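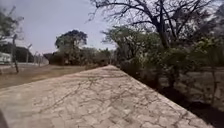 Caring for a paved path at the end of the dry season

Sweep first. Dust and grit hide the small cracks, and sealer won't stick to them. Use a stiff push broom and work toward the lower side.

Hairline cracks can wait a year. Anything you can fit a coin into should be brushed out and filled with a concrete crack filler on a dry day. Press it in with a putty knife, scrape it level and keep foot traffic off for 24 hours.

Bare branches throw thin shadows that look a lot like cracks, so check on an overcast morning — or run a fingernail across the line.

Look along the edges too. If the ground drops away beside the slabs, pack soil under any gap before the April rain gets in.

Wire fences nearby: pull the dry grass away from the foot of each post and tighten any strand that sags.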